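When a Robot Lets Go: The Case of the Dropped Dish

Robots can weld cars and move heavy boxes all day long. So why is it so hard for one to empty a dishwasher? A small accident in a test kitchen in Wondulham helps to explain it. The robot dropped a dish, the dish broke, and it took the team several days to find out why.

The kitchen belongs to a group called Trendbridge. It has a sink, a dishwasher and a counter like the ones in many homes. The robot has two arms and two hands with fingers. Its job is to take clean dishes out of the racks and put them on the countertop. That means reaching low, over the open door, and then lifting each dish up to the white counter.
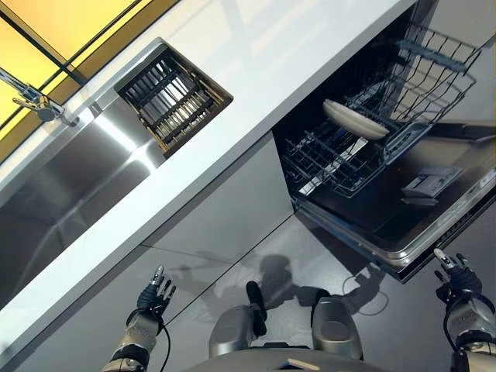 What went wrong

On the day of the accident, the robot had already moved 11 dishes. It took hold of the next one and began to lift. Halfway up, its fingers opened. The dish hit the edge of the door and broke on the floor.

Bình Mai, an engineer, was watching from behind a yellow line on the floor. She pressed the stop button right away. The robot's arms froze where they were. Then the team waited until the power light went out before anyone walked over to sweep up.

That order matters. First stop the robot, then wait, then clean up. A robot that has made one mistake may make another.

Looking for clues

At first, the team thought the dish was too slippery. They washed it with a different soap and tried again with plastic dishes. The robot dropped one of those too.

Next they looked at the log. A log is a diary that a computer keeps by itself. It writes down every small thing the robot does and when it does it. The log for that test had 2693 lines. Thịnh Quách read all of them, and on one line he found the problem. The robot had been told "the dish is on the counter" while the dish was still in the air.

A robot doesn't know things the way you do. When you hold a plate, your skin tells you it is there, your eyes tell you where it is, and your brain puts the two together. A robot has sensors for this. A sensor is a part that measures something, such as light, heat or a push. This robot had a sensor that felt for a push from below. When the dish touched the counter, the counter would push back, and the robot would know it could let go.

But the counter isn't the only thing that can push on a dish. If a dish bumps a rack on the way up, the rack pushes back as well. The robot felt that bump and took it for the counter. So it let go – just as its program said it should.

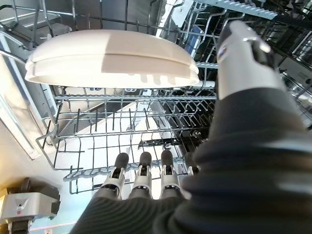

Racks are tricky places for any robot hand. There are wires on the sides, rows of tines to hold plates upright, and often a second rack higher up. A long dish needs more space than a cup, and the hand needs space as well. With a white oval dish held above the lower rack, only a small tilt could bring one end down onto a wire. People feel a bump like that and simply move their hand a little. The robot has to be told what a bump means.

How it was fixed

Tipene Baxter wrote a new rule for the program. Now the robot has to check two things before it opens its fingers. It must feel a push from below, and its arm must be over the counter. If only one of these is true, it holds on and stays still.

The team then ran the test 300 times with plastic dishes. The robot stopped by mistake 10 times, but it didn't drop anything. Stopping too often is a nuisance. The team can live with that while they work on it, and they plan to go back to real dishes in August.

Words to know

Sensor: a part that measures something, such as a push.

Log: a list a computer keeps of what it has done.

Program: the instructions a robot follows.

Stop button: a button that makes a robot stop moving at once.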